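Cevo Block Sorting Set: Data Card and Recording Rules

Version 3, Fri 26 May
Maintained by the Flitomberg tabletop group

What this is

Cevo is a set of tabletop recordings made with a single robot arm pushing colored wooden blocks on a board. It holds 2,424 episodes. The instructions are short written requests such as "move the yellow heart next to the hexagon" or "separate the red blocks." This file covers the rules operators follow when they set up, record and label. If you only want to load the data, read the Kakier loader notes instead.

Changes since March

The reset rule is stricter. Color names are now fixed. Episodes from the Lamont station are stored in their own folder — their timing files use a different layout and should not be merged by hand.

Setup rules

1. Fix the board to the pegboard before the arm is powered. Check the fasteners at the front edge at the start of each shift.

2. Use only the blocks in the set. A chipped block is retired along with every block of its color, and the color is replaced as a group.

3. Place blocks by hand with the arm paused. Same-color blocks may start touching or apart. In the layout below, green, red and blue are each together, and the two yellow blocks, the hexagon and the heart, are apart. 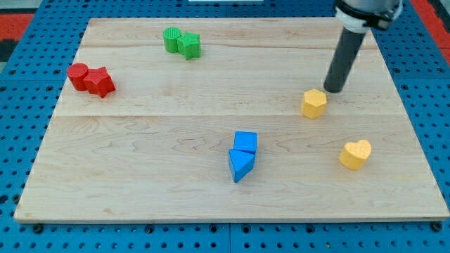

4. Keep hands off the board once the arm is live. If a block has to be moved, pause first and mark the episode as interrupted.

5. Do not press the tool down on a block. Pushes are made from the side, with the tip just clear of the wood.

6. Stop an episode at 40 seconds, finished or not. Unfinished episodes are kept and labeled as such.

7. Change the layout by hand after every 15 episodes.

Labeling

Use the plain names: red, green, blue, yellow; cylinder, star, cube, triangle, hexagon, heart. No "round one," no "pointy one." Left and right are given from the front edge of the board. Two blocks count as together only if they touch.

A second person checks 200 episodes from each batch. Disagreements go back to the first labeler, and both labels stay in the record.

Known problems

Some early episodes use "moon" for the heart. The loader maps it, but the raw text was left alone.

Interrupted episodes are missing from the default split. Pass the full split flag if you need them.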